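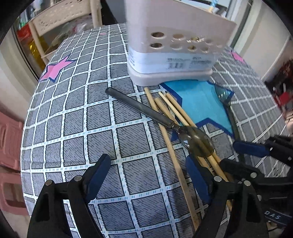

Page last updated: November

Participants wanted: home handling study, second round
Drirero, Wumgate office

We are looking for 20 people to record everyday table tasks in their own kitchens or dining rooms using a pair of hand-held grippers. The recordings are used to test whether a robot arm can learn to sort thin, awkward items such as chopsticks, skewers and spoons from demonstrations made in ordinary homes.

In the first round, policies trained on 1,245 home recordings did better on thin items than those trained on recordings from our lab bench. The gap was largest where several items lay across each other. We now want to know if the result holds with more homes and different tables.
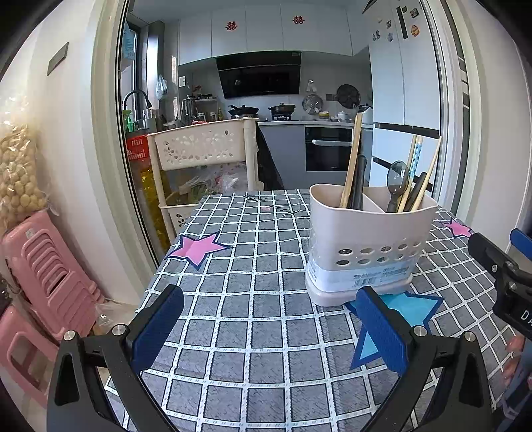
Each participant does 48 short tasks over two visits. Most involve picking up a utensil and placing it in a holder or a cup, or taking it out again. You will hold one gripper in each hand – they are worked by squeezing, and a short practice is included. Please leave the room as it normally is. There is no need to tidy up or buy anything.

You should be 18 or over, have a table you can stand at, and be free for two mornings. Left-handed people are especially welcome, as the first round had very few.

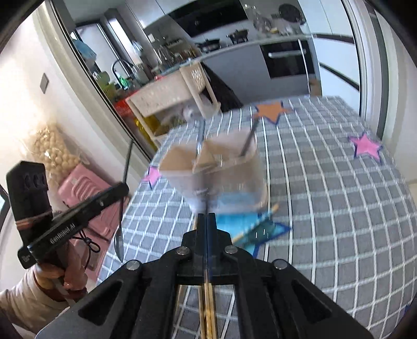
Faces and voices are not kept. You may withdraw any recording up to the end of the study – the consent form explains how. Payment is £259, made after the second visit, and covers both mornings.

To apply, write to Nhyira Amissah at the Wumgate office with your name, your area and the rough size of your table. Put "Portela round two" in the subject line.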